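Rilonia Learns to Fold a Sheet, One Corner at a Time

November 27, 2023

RILONIA — The most popular night out in town this month involves no food, no music and no chairs. It involves laundry. Specifically, it involves standing at a bed in the back of the Morikawa linen shop while Haruna Ichikawa tells you, kindly, that you have been folding sheets wrong since you left home.

The Folding Hour costs nothing to attend and had 17 people signed up for its first session, which is 17 more than the shop expected. Ichikawa, who worked for years in the laundry at the Hirska hotel, says the hotel folded 1,000 flat sheets on a busy weekend and did not have time for anyone's feelings about it.

Her method starts with the bedspread left on the bed. She likes a printed one, such as the cream one with blue flowers now in service at the shop, so that a white cloth laid over it shows its edges.

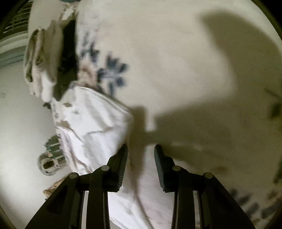 After that it is mostly patience. Find the hem. Follow the hem to a corner. Do not, under any circumstances, let go of the corner to answer your phone. Ichikawa has people practice on plain cloths before she allows them near anything with elastic in it, a subject she is saving for the final session and discusses in the tone other people use for dental work.

Opinions on the class differ. Tetsuya Yokoyama, a retired bus driver, called it the best hour of his week and has since refolded everything in the hall closet, including several items his wife had already folded. Noboru Honda came once, learned that a tablecloth and a sheet want different treatment, and has gone back to rolling both into a ball.

The corner is where most beginners come to grief. Pinch it too far in and the hem wanders off on its own. Pinch too little and the whole cloth slides back to where it started, looking pleased with itself.
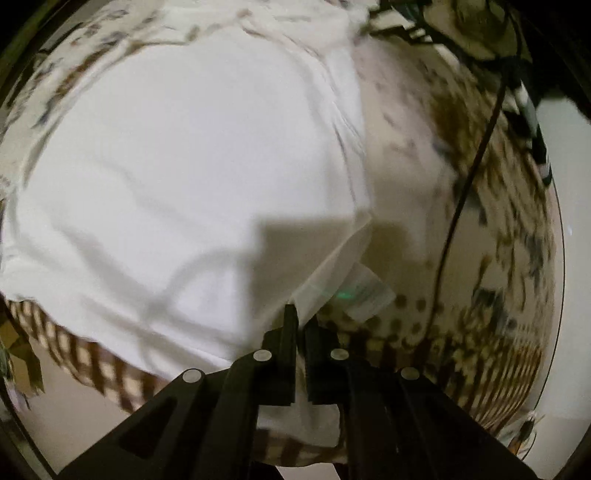 Tomomi Kuroda

The shop, for its part, is not complaining. Owner Itsuki Imai says he has sold more white sheets in November than he did all summer, mostly to people who say they only came in to watch. He has set aside $700 for a second practice bed and is trying to work out where to put it without moving the towels.

Sessions continue through the end of the month. Bring a sheet. Ichikawa prefers it clean but has stopped insisting that it be ironed.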